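Keeping a Small Workroom in Order
By Ourania Tsoukalas
September 9, 2018

Most of these come from the spare room in our old house on Cunholm, where the sewing, the small repairs and the gift wrapping all had to share one table. A few were sent in by readers after the spring column. Skip whatever doesn't fit your room.

Clearing the table

Clear from one end to the other. If you start in the middle, you push things outward and end up with two piles. Have one shallow box for anything that belongs in another room and don't leave to deliver it until the table is bare. Then make one trip.

A 9 by 13 baking pan that has gone too dark for cake makes a good tray for a job in progress. Put the whole job in it, parts and instructions and all, and slide it onto a shelf when somebody needs the table for homework. I have four of these now. Masking tape on the short side, with the job written on it, saves pulling them all out.

Wipe the top with a barely damp cloth before you wipe it with a dry one. Dry first just moves the dust to the chair.

Thread, string and lint

Bits of thread get into everything. A rubber dish glove, worn dry, picks them off upholstery and cutting mats better than a tape roller does, and it doesn't run out. Rub in one direction and the threads roll up into a little rope that you can lift off.

For thread wound around something that turns, such as a caster or the brush of a vacuum, cut along the length with a seam ripper and pull the pieces out with tweezers. Don't tug on a loose end. It tightens the rest. Chair casters usually pull straight out of the leg, and it's easier to clean them on the table than lying on the floor with a flashlight.

Keep a jar for thread ends right next to where you sew. Mine is a Prurnora olive jar with the lid off. An open mouth of two inches or so is enough to hit without looking.

String that comes in a ball should live in something with a hole in the top. A small teapot with a missing lid works if you feed the string out through the spout.

Screws and other small hardware

Take a screw out, put it straight into a cup. When a repair has screws of different lengths, push them through a piece of cardboard in the same arrangement they came out of, and write on the cardboard which side is up. This sounds like a lot of fuss for a cabinet hinge until you have run a long screw through the front of a door.

Sort by what you reach for, not by what the hardware store calls it. I have one jar for hanging pictures, one for hinges and pulls, and one for everything I can't name. The last one gets emptied onto a tray once a year and most of it goes.

Snug is enough in plastic. If a screw in a plastic part has stripped its hole, try one the same length and slightly thicker before you reach for glue. Start it by turning backward until you feel it drop into the old thread, then turn forward by hand.

Brass can be left alone. If you do want it bright, a little lemon juice and salt on a soft rag will do it, rinsed off well and dried the same minute. Check with a magnet first. Plated steel sticks to it, and hard rubbing will take the plating off.

Hinges and anything that folds 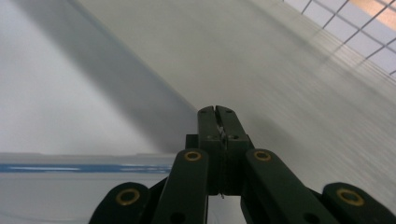 Folding things mostly stop working because of grit. Before oiling a stiff hinge on a step stool or a pair of tongs, brush it out with an old toothbrush, open and shut it a dozen times, and brush again. Then one drop of oil, and wipe off whatever comes back out. Oil over dirt makes a paste and you will be doing the job again by Christmas.

Plastic joints usually want no oil at all. Warm water and dish soap, then leave the thing open overnight on a towel. If it still squeaks, rub a candle stub on the parts that touch.

Scissors get the same treatment at the pivot. Fold a scrap of cotton over a toothpick and run it around the screw. You'd be surprised at the lint in there. Wipe the blades from the back edge toward the cutting edge, away from your fingers.

Scratches and dull spots

For a small scratch in a hard glossy plastic, wet sandpaper in very fine grades will take it down. Use 2,000 first and then 2,400 if you can find it, with a drop of soap in the water, and finish with plain white toothpaste on a cloth. Don't try this on a matte surface. It will leave a shiny patch that shows more than the scratch did.

White marks on dark plastic are often only residue from a label. Cooking oil, left on for ten minutes, loosens the glue. Wash it off with soap.

Lights

A reader on Lie Road wrote that she put the lamp on the left of her table after years of having it on the right, where her own hand threw a shadow on the work. If you are left-handed, do the opposite. A cheap clamp lamp does fine. Clamp it to the shelf above and leave the tabletop free.

End of the day

Sweep before you put the big tools away, while you still remember where the needle dropped. A magnet in a sandwich bag, dragged along the baseboard, finds pins. Turn the bag inside out over the tin and they fall off.

Hang the scissors up. Empty the thread jar when it's half full, and check it for needles before you tip it in the trash.

Readers have asked where I got the pegboard hooks with the flat backs. They were from Okonov, in a mixed bag, and I haven't seen the same ones again. Ordinary hooks stay put if you run a zip tie through the board behind each one.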